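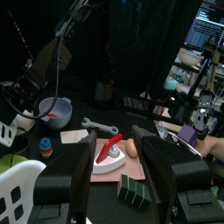 A toy iron on its pink tray, with a toy wrench, a measuring cup and a stacking toy among the other things on the table.

By the Fuentealba Weekly desk
September, 4:15 p.m.

FUENTEALBA – The town's toy library has started its fall sorting, and the item drawing the most comment so far is a clothes iron that cannot iron anything.

It has a white base and a bright red handle, with a small white and light blue dial in the middle. By midafternoon it had been given a place on a flat pink tray, a better berth than most of the donations got. The gray toy wrench lay on the black tabletop with everything else.

The Morkus Street Toy Library lends playthings to families the way the building next door lends books, for two weeks at a time and with roughly the same success at getting them back. The catalog stands at 817 items. Every September the whole collection comes off the shelves to be checked, wiped, matched with its missing parts and, where hope has run out, retired to the box under the stairs.

This year the library has added a step. Under the old system, toys were filed by size, a method that kept the shelves neat and put the farm animals next to the plumbing. The new system files them by what a child is supposed to be doing with them. There are 17 headings, among them Cooking, Fixing, Stacking, Cleaning and Noise. Noise is the largest and has been assigned the shelf farthest from the desk.

The iron should have been easy. It was put under Cleaning, then moved to Clothes, then moved back when someone pointed out that Clothes was meant for things you could wear. A handwritten note in the sorting log proposes a new heading, Chores, and a reply in different ink asks what child has ever borrowed a chore. The matter is open.

Regular borrowers report that the dial is the main attraction. The iron has gone out more often than any other household toy in the collection, ahead of the cash register and well ahead of the vacuum cleaner, whose popularity fell sharply when its batteries were removed at the request of several parents. According to the loan records, the iron has been renewed five times in a row by the same family. The library wrote in the margin, "Ask if they would like to keep it." The family, when asked, said no, they preferred to borrow it.

The stacking toy has caused no such trouble. With rings in red, yellow and green and a blue piece on top, it goes under Stacking, where it will join four others much like it and where its rings will presumably spend the winter migrating between boxes. The wrench, open jaw at one end and ring at the other, is under Fixing. The log says only "wrench, fine," the warmest review anything has received this week.

Harder to place is the light gray measuring cup. It has a pour spout and a handle, and there is a red object inside it. Measuring cups belong with Cooking, but the library has a firm rule that whatever is found inside a container gets checked separately, a rule introduced after last year's incident with the teapot. Cup and contents will therefore be entered on different lines and, if custom holds, reunited by the first child to borrow either one.

Then there is the egg, or at any rate the beige, egg-shaped thing lying by the iron. Toy eggs are a sore point on Morkus Street. The Cooking shelf is supposed to include a full breakfast, and the eggs are forever being borrowed as something else: a ball, a treasure, a patient at the animal hospital. The spring newsletter asked families to look under their sofas. It brought in a spoon, two dominoes and a tomato.

The sorting is paid for in part by Zodulwood, the toy workshop on the edge of town, which gave money for new shelves and asked in return for a small sign. The sign is up. The shelves are expected. In the meantime things are being kept in crates, and a label maker bought for the occasion has been busy. It prints very well but only in capitals, so that the headings have come out sounding stern. Visitors are now greeted by one reading DOLLS.

The building itself is used to this kind of thing. It went up in 1878 as the office of a grain dealer, and its long front room, with a counter made for weighing sacks, has since held a tailor, a dance school and the Meka tea rooms. The Meka lettering is still faintly readable over the door, and every few weeks someone comes in and asks for a pot of tea. The library has a tea set it can lend them. It is under Cooking and is missing a lid.

Loans are suspended until the sorting is done, though returns are welcome at the side door at any hour, including those that are very late. There are no fines. The library tried fines once and found that children paid them in play money, which it then had to catalog.

Families who want to weigh in on the iron can do so on the sheet taped to the front counter. At last look the votes were for Cleaning, Clothes, Chores and, in crayon, Boats.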